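Brivine Felt Ball Set, Mixed Sizes – Review

Rating: 4 out of 5

I bought the Brivine set in March for a sorting bin and a garland, in that order. The bag I chose holds 47 balls in mixed sizes and colors. Zovside sells the same set in a smaller bag of 14, and I would start with that one if you only need a few for a shelf or a gift.

The balls came in a plain drawstring bag with a card listing the sizes. There was a wool smell when I opened it. I left the bag open on the porch overnight and the smell was gone by breakfast.

Color is the main reason to buy these. The greens are mottled, with darker fibers worked in among the bright ones, so they don't look like craft store pompoms. The pinks are closer to magenta than the card suggests. If you are trying to match a pale pink room, order something else. The yellow is flat and a little dull compared with the rest, and I used very little of it.

The surface is fuzzier than I expected from the listing. I like that for handling and for decoration, but it does pick up lint. A strip of packing tape takes most of it off. Keep them away from a dog bed.
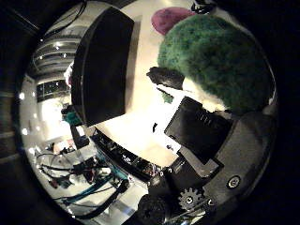

Big green ball, with something smaller, rounded and pink-magenta partly behind it.

The large size fills an adult palm. It has some give when you squeeze it and goes back to shape in a second or two. The small ones are firmer, and two of mine had a flat side. They still roll, with a wobble. I wrote to Brivine about it and a man named Iddrisu Arthur answered the same afternoon and mailed replacements, which were fine.

For the garland I used a long darning needle and waxed thread. The small balls were easy to string. The large ones needed pliers to pull the needle through, and the thread snapped once. My neighbor Imelda Dagdag strung hers with thin fishing line and had less trouble.

After two months in the sorting bin, with two kids going through it most days, the large balls have shed a bit of fiber and none have split. I trimmed the loose bits with nail scissors. I hand washed one in cool water with dish soap. It took a day and a half to dry and came out slightly smaller – I wouldn't wash the whole set unless you have to.

The small balls are a choking hazard, and the card says so in very small print. I keep those in a lidded jar and leave only the large size out.

I would buy the set again for the greens alone, and I'd like to see Brivine sell single colors.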